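Appel à participation : construction et mise au point d'un poste de rangement à deux bras robotisés

Atelier partagé Oltora, publié le mercredi 21 avril 2021
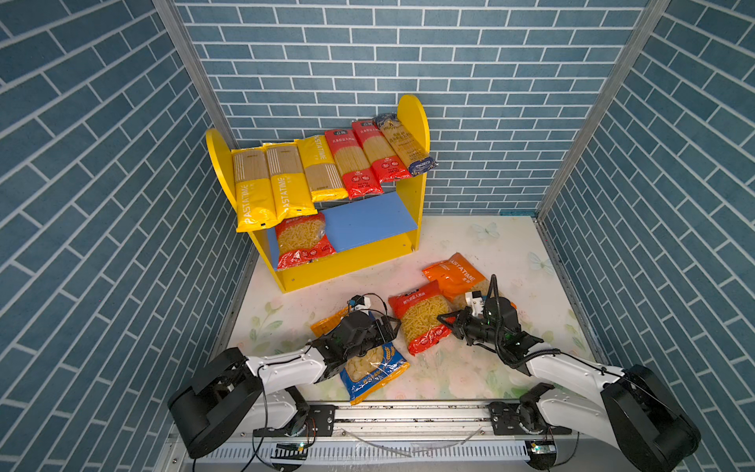
Les deux bras du poste Misusow au-dessus du tapis, devant l'étagère jaune et les paquets de pâtes.

L'atelier partagé Oltora recherche 5 participants pour la deuxième phase du projet Misusow, consacré à la construction d'un poste de manipulation à deux bras dans les conditions matérielles d'un atelier non professionnel. Le projet est ouvert aux adhérents de l'atelier ainsi qu'aux personnes extérieures, sous réserve d'adhésion avant la première séance.

Objet du projet

La première phase a porté sur le montage des deux bras sur un rail commun en aluminium, sur le câblage et sur la réalisation de l'enceinte à trois parois. La deuxième phase concerne le rangement de produits d'épicerie sur une étagère à deux niveaux. Les essais portent sur des spaghettis en paquets longs et sur des pâtes en sachet, notamment des fusilli et des coquilles. Les sachets souples sont retenus comme cas d'étude principal en raison de leur déformation lors de la prise.

Missions

Les participants seront répartis, selon leurs compétences et leurs souhaits, entre les travaux suivants :
- reprise du cheminement des câbles le long des bras et du rail ;
- conception et impression de doigts de pince adaptés aux emballages souples ;
- programmation des mouvements coordonnés des deux bras ;
- conduite des essais et tenue du cahier de relevés ;
- rédaction de la notice de montage, qui sera mise à la disposition des adhérents.

Profil recherché

Aucun diplôme n'est exigé. Une pratique régulière du bricolage électronique, de la mécanique légère ou de la programmation en Python est attendue. La connaissance de l'outil de planification Trillell, utilisé pour les trajectoires, constitue un atout. Une initiation sera assurée lors de la première séance. Les candidats doivent être âgés d'au moins 16 ans ; une autorisation parentale écrite est demandée aux mineurs.

Organisation

L'engagement demandé est de 80 heures par personne, réparties jusqu'à la fin du mois de septembre. Les séances se tiennent en soirée dans la salle Kaczmarczyk, au rez-de-chaussée de l'atelier. Le calendrier détaillé sera arrêté avec les participants retenus. Toute intervention sur les bras sous tension s'effectue en présence d'un référent de l'atelier. Le port de lunettes de protection est obligatoire pour les opérations de découpe et de perçage.

Conditions

La participation est bénévole et n'ouvre droit à aucune rémunération. L'atelier prend en charge les consommables et les pièces imprimées. Chaque participant dispose en outre d'une enveloppe de 200 euros pour l'achat de composants, sur présentation d'un devis validé au préalable. Les composants ainsi acquis demeurent la propriété de l'atelier. Les fichiers et programmes produits seront publiés sous licence libre, avec mention de leurs auteurs.

Candidature

Le dossier comprend une lettre de motivation d'une page, une présentation succincte d'une réalisation personnelle (photographies, schémas ou code) et l'indication des soirées disponibles. Il est à déposer à l'accueil de l'atelier ou à transmettre au moyen du formulaire de contact, sous l'intitulé « Misusow, phase 2 ». Les candidats présélectionnés seront conviés à une visite du poste, suivie d'un entretien. Les dossiers incomplets ne seront pas examinés.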